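Clanwood Customer Help
Ticket: Song tabletop rack, hangers sliding to the right and tops falling off
Product: Song garment rack, light wood, round rail
Opened by: Skurilness (shop account)
Status: Solved

Opening message, 9:40 am

Hi! I've had the Song since January and I love how it looks, so please read this as a complaint from a fan. We sell secondhand clothes and I use the rack on the table for whatever is being sorted and hung that morning. Lately it's been making me a bit crazy, for two reasons that may be the same reason.

First, the hangers won't stay spread out. I put them along the rail with a nice gap between them (like a shop window, very fancy) and by the time I've folded a shirt they've wandered over to the right-hand end and are leaning on each other. Second, anything soft and thin comes off the hanger and ends up on the table. The plaid flannel is fine, the khakis are fine. It's the floaty stuff. I have a salmon-pink piece that I've rehung so many times this week that I'm starting to take it personally.

The hangers are the plastic ones from Gandima, the 100 pack in mixed colors. They're the ordinary kind with a curved top bar, a thin straight bar underneath and a silver metal hook. I bought them long before the rack and they never gave me trouble on the old metal rail. I've attached the lavender one with the pink piece by the rack.

What I tried before writing in:

Turned the whole rack around. I figured if the rail sloped, the hangers would start drifting the other way. They did for a morning, and then they went back to the right. I can't explain that and I'd like it noted.

Wiped the rail with a dry cloth. No difference at all.

Swapped the hangers around so a different color was on the end. Same thing, and yes, I knew it would be.

Put a rubber band on the rail. It holds! But it looks awful and it grabs the hook every time I want to take something down.

So is the rail too smooth, did I put the thing together wrong, or is it the hangers?
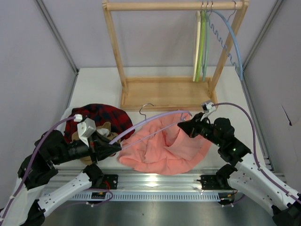

Clanwood Support replied at 11:15 am: We'd treat this as two separate problems. Drift along the rail is nearly always level, and the level can change when a table gets bumped or loaded on one side, so turning the rack around doesn't rule it out. Please measure from the tabletop to the underside of the rail at both posts and send us the two numbers. For the slipping, look at where the neckline sits on the hanger. A wide neck on a smooth plastic bar will creep toward one shoulder, and once that shoulder goes, the rest follows. Do your hangers have notches?

Me, 12:05 pm

OK, so I measured. Left post: 56 cm. Right post: also 56 cm! I was sort of hoping for a scandal. I did it again with the tape pulled tighter and got the same, so the rack is straight and I owe it an apology.

But then I put a level on the table instead, and there we go, the bubble sat off to one side. The right end is low. I had already shoved the clothes pile over to the left to make room, so it isn't the weight of the laundry. I think it's the table feet. We moved it to sweep and I never checked it afterward (my own fault, I know).

About the notches: the lavender one has one near the end of the bar, and I had never once used it for anything. I always thought those were for skirts with the little ribbon loops. Should a top with no straps go in there too? The pink one has a soft, thick edge and no loops that I can find.

Also, while I have you, the little booklet says to tighten the post bolts with a 4 mm key "until firm." How firm is firm? I went until it squeaked.

Clanwood Support, 1:30 pm

Squeaking is firm enough, please stop there. If you can rock the rail with one finger, give each bolt another small turn. Otherwise leave them alone.

Level the table first and leave the rack where it is. Then spread the hangers out and knock the table gently with your hand a couple of times. If they stay put, the drift is taken care of.

Notches are meant for straps and loops and won't do much for a top without them. For thin fabric, we suggest a strip of felt or a bit of soft tape on top of each shoulder. Hang it with the front facing you, close the top button if it has one, and check that both shoulders carry the same amount of cloth before you let go.

Me, 2:10 pm

Thank you, that's super helpful. I haven't done the table yet (I need something flat to put under the foot, and the cardboard I had was too thick and tipped it the other way, ha). Meanwhile, the usual huddle at the right end, with cream, lime, the gray-greenish one and light blue. The light blue one is the worst, it swings right out past the post. Pink is on the table again, obviously.

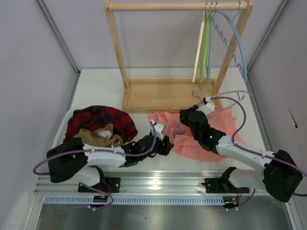
One thing I noticed when I went back to it: when the hangers are packed that tight, I can't get a loaded one on without pushing the others, and I push them with the shoulder of whatever I'm hanging. So the poor top gets half dragged off before I've even let go of the hook! I'd been blaming the slope for all of it, but some of that is just me being in a hurry.

I also measured how wide the rail is between the posts, in case you wanted it: 51 cm. That's plenty of room when they're spread out properly.

Clanwood Support, 2:45 pm

Agreed, and thanks for the extra measurement, it matches our sheet for the Song. Try loading from the left end and working toward the right, so the next hanger always goes into open rail. For the foot, a folded piece of thin card is easier to adjust than one thick piece. Keep the rubber band off, please. Over time it can mark the finish.

Me, 4:20 pm

Update! Folded a cereal box lid under the right front foot, unfolded it once, folded it again, and the bubble is finally in the middle. Spread the hangers out, knocked on the table like you said, and they stayed where I put them. I knocked harder and the light blue one moved a tiny bit, but I think I'd have moved too.

Felt went on the lavender hanger and the cream one, just the shoulders, with craft glue. I got the pink top on with both sides even (there's no button, so I skipped that part) and it has been up there for the whole afternoon. Flannel went on plain plastic with no felt and didn't budge.

The band's off and I can't see any mark. You can close this. If you ever sell the Song with little grooves in the rail, please email me, I'd buy a second one for the front counter.

Clanwood Support, 4:35 pm

Closing as solved, cause table level and loading order. We've passed on the request for a grooved rail. If the drift returns, reply to this ticket and it will reopen.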